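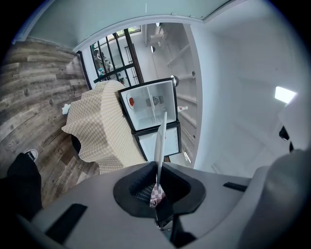
Two of our Tuesday knitters asked whether the cuff chart could be printed larger, and whether we'd please stop calling it the easy one. Fair on both counts! The chart is now a full page, and the Marwat mitten has moved from the beginner folder to the middle one, where it should have been all along (the thumb gusset is a lot to ask of a person's third project).

So, to the progress since November. Cekeo's grant was meant to get the old Morklow mill patterns out of their boxes and back onto needles, and I'm delighted to say we now have 54 patterns transcribed. Most are stockings and undershirts, as expected, but there is also a run of children's caps with the loveliest crown decreases, worked in a spiral that I had to knit twice before I believed the instructions.

Five of the patterns have been test knit all the way through. The yoke sweater took longest. The original calls for a yarn that hasn't been spun in decades, so we swatched with Firnik's two-ply and went down a needle size. 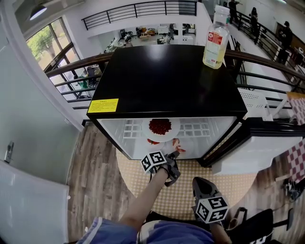
Gauge is much closer now, though the sleeves still come out up to 2 inches long on the largest size, and I'm rewriting the decreases before it goes out to testers again.

Spending is on track. Yarn came in under budget, printing went over, and the difference is small enough that I'd like to cover one with the other if you're happy with that. Please let me know before the next print order.

Still to do this spring: finish the size range for the caps, photograph the stockings on actual feet, and settle what to do with two patterns whose second pages are missing. I have a hunch about the lace one and have already cast on.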